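# Tremetti: A Term of Selling Online From Home

**Team:** Sabina Mridha, Macario Hinojosa, Rocío Barroso
**Advisor:** Elfriede Hauser

We wanted to know if three students with one laptop could earn steady money from home in the hours between classes. A lot of ads promise exactly that, and we had all clicked on at least one of them! So we opened a small online shop called Tremetti, sold secondhand and handmade accessories, and kept a log of every hour and every dollar from September to December.

## What we did

Sabina wrote the listings, Macario handled packing and mail, and I (Rocío) kept the books and answered messages. Our starting budget was $261, which went to stock, padded envelopes and a postage scale. We logged our time in 16-minute blocks — an odd number, but the free timer Macario found was set that way and we got fond of it.
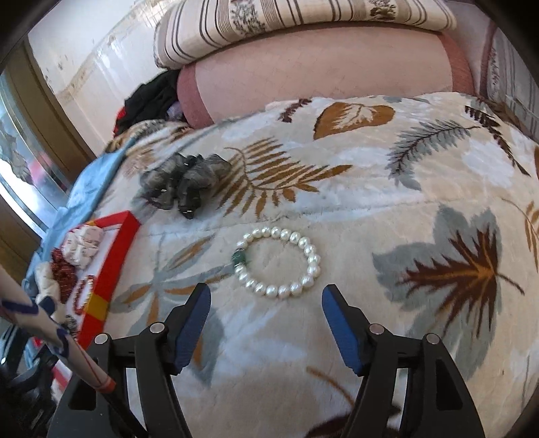

Writing a good listing took much longer than we guessed. Our first ones were a single line, and buyers kept messaging us with the same questions about size, color and wear. Sabina then made a template that starts with the plainest facts and puts anything unusual right after them. For a bracelet of round white pearls, the one green bead goes in the title, so a buyer who wants all white can skip it and a buyer who loves that touch of color will stop scrolling. Messages dropped a lot after the change, and I got my evenings back.

## Finding buyers

We posted on the Grastley community board and on Kerno, a local swap site. Kerno was our favorite by far. People there chat, haggle a little and come back. By December our listings had been viewed 3000 times, and Isamu Hattori, who runs the campus print shop, let us leave cards on his counter.

## What we learned

Paid by the hour, we would have done better at almost any job on campus. Photos, messages and trips to the post office ate most of our time, and the ads never mention those. Still, we loved it, and the shop covered its costs.

Next term Macario wants to try repairs. Sabina is already rewriting the template for earrings.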